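I have been reading about tea again, which is always a mistake, as it makes me cross and then it makes me thirsty.

The latest thing to annoy me is the idea that every cup must be brewed at its own exact heat. Sabbagh, who sell leaves by mail and print a very handsome leaflet, give 7 different settings for what looks to me like the same brown drink. My friend Suha Aoun swears by it. She has a kettle with a dial and she says she can taste the difference between one notch and the next. I asked her to prove it in May and she said her nose was blocked.

I'm not saying heat does nothing. Boiling water on green leaves is horrid, I'll give them that. But from there to a leaflet is a long walk, and somebody is selling shoes at every stop.

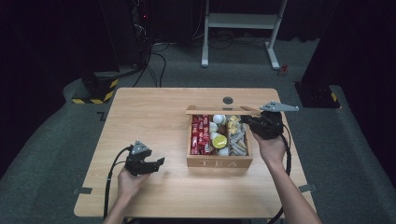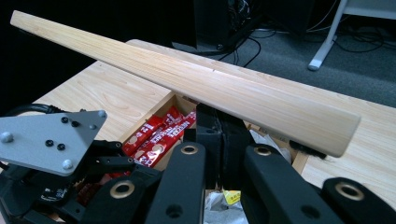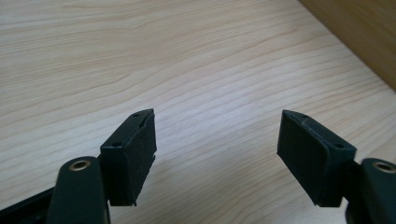 Storage is where the claims get really thin. The Hodton shop told me my leaves would be "dead" within 40 days unless I bought their tin, which has two lids and costs more than my toaster. A wooden box with TEA across the front and three compartments inside, like the one in the first picture, would be sneered at in there, and I'd still take it over the tin. Mine sat beside the bread bin for years and I never poured away a cup. Perhaps the flavour fades. If so it does it politely, and I'd want to see two cups side by side, with the labels hidden, before I paid to stop it.

Fouad Hourani, who reads this blog mainly to disagree with it, will write in about damp. He usually does. Fine, Fouad, keep it away from the sink.

Next time, milk first or milk last, on which I have no opinion and plan to defend it.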